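Saturday, May 28, 2022

I spent most of this week thinking about phone stands and small drawers. It started with the kitchen. We keep the recipes on a phone now, and the phone ends up leaning against the flour jar, and then it slides down flat and gets dough on it. My sister-in-law Rosalía Llorente was here for lunch on Sunday and watched it fall over twice while I was making empanadas. She said she had three stands at home and only used one of them. I told her to bring the other two.

She did, and then I got interested and started reading about them, and by Tuesday I had looked at far more stands than anyone needs to. There are the bent metal ones that just hold the phone at one angle. There are the ones with a spring clamp on a long bendy neck, which I had years ago and did not like because the phone shook every time I tapped it. And there are the ones with a round base and a post. Those are the ones I have settled on.

The other half of this is the drawers. I have been looking for something small for the counter to hold rubber bands, the spare keys, twist ties and the little screwdriver that goes with my glasses. At the moment these live in a soup bowl. I don't want anything large. Two drawers is plenty, and I would like it to have some color, because the kitchen is mostly white and gray.

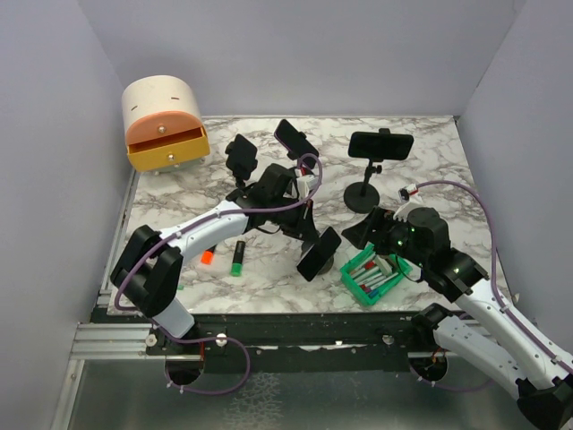
Filed under: Small Storage

The little chest is very close to what I had in mind. The top is rounded like a barrel, cream white, and the two drawers are different colors – salmon orange for the upper one and mustard yellow for the lower. Each has one round shiny knob in the middle. I like a single knob on a small drawer. You can pull it open with one hand while the other one is holding a bag shut. I also like that it has feet, so a cloth can get at the crumbs along the bottom edge.

Of the four phone stands, the one I would pick is the one holding its phone sideways. It has a round disc base, an adjustable post and a knob on the side. Sideways is how I want it for cooking videos. For reading a recipe I turn the phone upright, and the text comes out narrower but there is less scrolling.

I measured our counter on Wednesday. From the stove to the wall is 37 inches, and the toaster and the bread box take up most of that. If the bread box goes on top of the refrigerator, there is room for a small chest in the back corner and a stand in front of it. My husband does not want the bread box on top of the refrigerator. We have left it there for now to see how he gets on.

I did go to Sasetti on Thursday, the housewares store out past the post office, to see what they had. They had one set of drawers for $30, unpainted, with no knobs at all, just a notch cut in the front. The drawers stuck. I bought a dish brush and came home.

For the time being I am using one of Rosalía's stands. It is heavier than it looks and has not tipped yet – I made pancakes and a pot of lentils with it this week and the phone stayed clean. The soup bowl is still on the counter. I emptied it out on Friday and threw away two dead pens and a key that does not fit any door we have.

If anyone has found a good small chest with two drawers, please leave a note in the comments and tell me where. I will check back in July, after we have been to the lake.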